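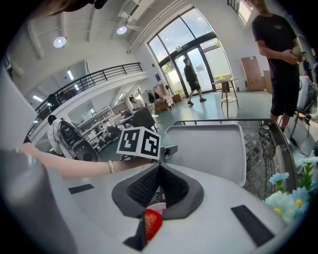
Artificial Flowers and Fruit: Frequently Asked Questions

Do you sell single stems?
Yes. Most Gokstead stems are sold one at a time. The small filler flowers come in bunches of 9 and can't be split.

How do I clean artificial flowers?
Dust them with a soft dry brush. For sticky marks, use a damp cloth and a drop of dish soap, then let them air dry. Don't soak stems that have a wire core.

Will the colors fade?
Pale blues and pinks fade first in direct sun. Keep them a few feet back from large windows and glass doors.

Can I put artificial strawberries on a cake?
No. None of our decorative fruit is food safe. Use it in bowls, on trays or in wreaths. The smaller pieces are a choking hazard for young children.

Can I bend or cut the stems?
Green wired stems bend by hand. Use wire cutters to shorten them, not scissors.

How long does shipping take?
Orders leave the Prondasico warehouse within 2 working days. Wreaths ship separately.

Can I return an opened bunch?
Only if it is faulty. Unopened items can be returned with the packing slip.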